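The Ally

Shirin Mazandarani had sat through three takeovers, and each one had come with a word. The first had been "family." The second had been "journey." In November, when Wanico sold its advice platform to a buyout firm called Brellport, the word was "ally."

"We want to be your ally," said the man on the call. His name was Urbańczyk and he had been chief executive for 17 days.

Shirin typed the word on her notepad and put a question mark after it. She ran a small advice office in Amstead, over a dry cleaner, with 404 clients, most of them retired and most of them inclined to phone before nine in the morning.

"What happens to the fees?" she asked.

"Great question. We're focused on value."

"So they go up."

"We're focused on value," Urbańczyk said again, a little slower, as if the line were bad.

Then he moved on to the new client lounge. Retirees would come in and meet their adviser there, and talk about annuities. Shirin thought of Mr. Dolan, who still mailed her his statements with the staples in.

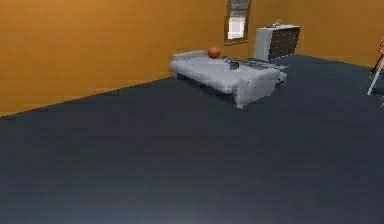
What the Money Was For

"How much did the room cost?" she asked.

Someone coughed. Urbańczyk said it was part of a wider program, and the wider program was 23 million dollars over 6 years.

"And the withdrawal form? The one that rejects apostrophes?"

"That's on the roadmap."

It had been on the roadmap under "family." It had been on the roadmap under "journey," too, and she had a client named O'Hara who had waited most of a summer for her own money.

After the call she went through the new service agreement with a ruler, line by line, the way her first boss had taught her. The word "ally" was not in it. "Brellport may vary" was in it so often that she stopped underlining.

At half past four the phone rang. It was Mrs. O'Hara, who had received a letter.

"It says they're on my side now," she said. "Were they not before?"

Shirin moved the ruler down one line. "Read me the second page," she said. "Start with the small print."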